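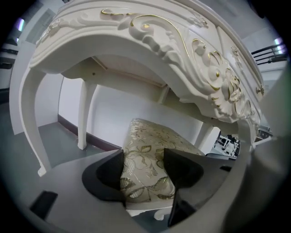 *Figure 1. Carved vanity table and upholstered stool, ground level.*

**Equipment planning report to Grovon, June 18, 2024**
Prepared by Iqra Hashmi

This report covers the purchasing plan for hand-held grippers and supporting equipment under the Twal project. Collection work continues at the two-level site. No change to the approved total is requested.

**Grippers.** We asked two suppliers for quotes on 10 additional units. Zondlow quoted $321 per unit with finger sets included. Flonumby quoted a lower unit price but charges separately for fingers and mounts, and its lead time runs past the end of the quarter. We recommend Zondlow. Fingers should be budgeted as a consumable - carved furniture and hard edges are part of the task list, and spare sets need to be on the shelf before the next phase starts.

**Furniture and props.** The current stock stays in use. Painted pieces with raised carving, such as the vanity and stool in Figure 1, are kept for reach and grasp tasks in tight spaces. We have set aside $2000 for additional household items, to be bought used where possible.

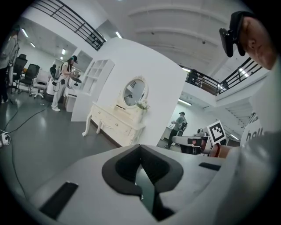 *Figure 2. Ground level of the site, with operators, vanity dresser and floor cabling.*

**Power and cabling.** Supply cables currently cross the open floor, and a power strip sits on the floor as well. The plan is to move to overhead drops at the work areas. The electrician's estimate is more than $4000, over the line we had for site work. Two options are under review:

- Full overhead drops, with the difference taken from the prop line.
- Floor cable covers now, overhead drops in November.

We prefer the second option. It keeps the prop line intact and does not stop collection.

**Head-mounted units.** No purchase planned this period. Straps and batteries will be reordered from the general supplies line.

**Needed from Grovon:** approval of the Zondlow order and a decision on cabling. The gripper quote will have to be reissued if the order slips into the next quarter.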